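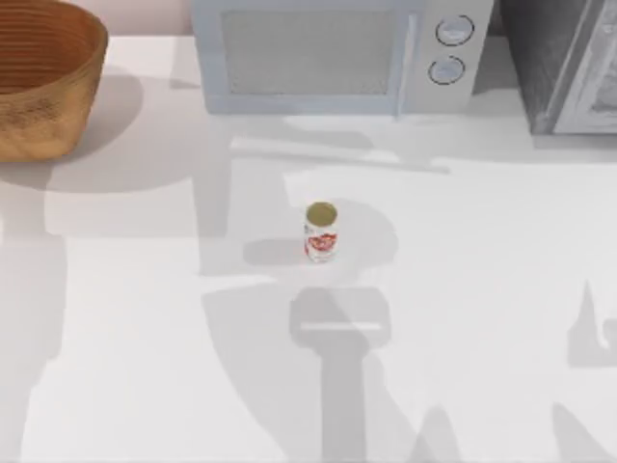
The Korkmont counter kit is a pair of robot arms that fix to the front edge of a kitchen counter, with software for planning a layout before you drill anything. We used it for one job, putting groceries away, and these are the tips that came out of it. Start in the planner, which draws your counter with whatever you tell it you own. Ours has a woven basket, a white microwave with two dials and a dark gray appliance along the back, and one small can standing by itself in the middle. Starting with a single can is a good habit. Add the second item when the first one goes where you want it every time.

Clear the middle of the counter. Push the bulky things back against the wall and leave them there. The kit keeps a record of where they stand, and if you slide the microwave over to wipe behind it, you have to run the setup again. A strip of masking tape along the front feet saves a lot of trouble.

Check the light. Under a strong lamp the arms throw wide gray shadows over a white counter, and the planner shows these too, so you can try a lamp in different spots before you buy one. Two weaker lamps, one on each side, worked better for us than one bright one overhead. A matte mat also helps on glossy stone.

Stand cans upright. The grippers close from two sides and do well with anything round and narrow. Tuna cans are too low unless you stack them in pairs. Bags of rice or flour are a waste of time - put those away yourself.

Use a basket with a wide mouth. Anything narrow at the top slows the job down, and a basket with handles that flop inward is worse. If yours is very light, put a folded dish towel under it.

Wipe the grip pads with a damp cloth after each session and let them dry. Do not use oil spray near them. The pads that come in the box lasted us nearly 2,000 pickups, and Nerkavitz sells spares in packs of five.

What we didn't like: the clamps mark soft wood counters, the cable is too short for most kitchens, and the manual covers the left arm in detail and the right arm hardly at all. The Stetville store lent us a longer cable, but it should be in the box.

The kit comes with a two-year warranty on the arms and none on the pads. A smaller set with one arm is due in September. For a narrow counter I would wait for that one.

Last updated May 2020

Related tips
Getting tape residue off a countertop
Fajardo under-cabinet lamps: which length to buy
How to clean a woven basket
Microwave dials that stick
Shelf order for canned goods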